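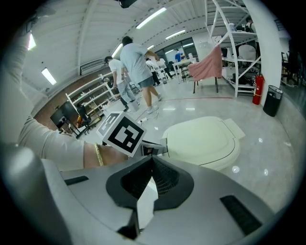
Keeping Kitchen Drawers and Cabinets in Order

Updated 25 Jun 2024

Most kitchens have enough storage. The trouble is usually that things get put wherever there was a gap that day. Set aside an afternoon, start with one drawer, and finish it before opening the next.

Empty and sort
Take everything out and put it on a towel on the counter. Put duplicates side by side. Two vegetable peelers are fine if both are sharp. Four are too many. Anything that belongs in the garage or the desk goes in a box by the door, and the box leaves the kitchen the same day.

Clean the drawer
Vacuum the crumbs first with the narrow nozzle. Wipe with warm water and a drop of dish soap, then wipe again with plain water. Leave the drawer open until it is dry. Liners laid over damp wood will smell by December.

If the drawer sticks
Rub a plain white candle along wooden runners. On metal slides, wipe off the old grease and check the screws at the back, where they work loose first. Don't use cooking oil. It turns gummy and picks up dust.

Dividers
Measure the inside of the drawer at the bottom, not at the top, as many drawers taper. The inside of ours is 390 mm wide, and a ready-made tray left a useless strip down one side. We cut thin strips of pine and wedged them in with felt pads on the ends. No glue, so they can be moved.

Where things go
Keep knives, spatulas and wooden spoons within reach of the stove. Baking pans can stand on edge in a low cabinet with a tension rod between them. Put heavy pots below the waist. Holiday platters go on top.

Spices
Write the month you opened the jar on the lid with a grease pencil. Ground spices are good for 6 to 9 months after that in our kitchen, whole ones longer. Keep them away from the dishwasher vent.

Loose cabinet hinges
Take out the screw, push a wooden toothpick dipped in wood glue into the hole, snap it flush, and let it set overnight. Then drive the same screw back in by hand.

Tip on the candle wax sent in by Gervasio Mansilla.

Next page: Cleaning the range hood filter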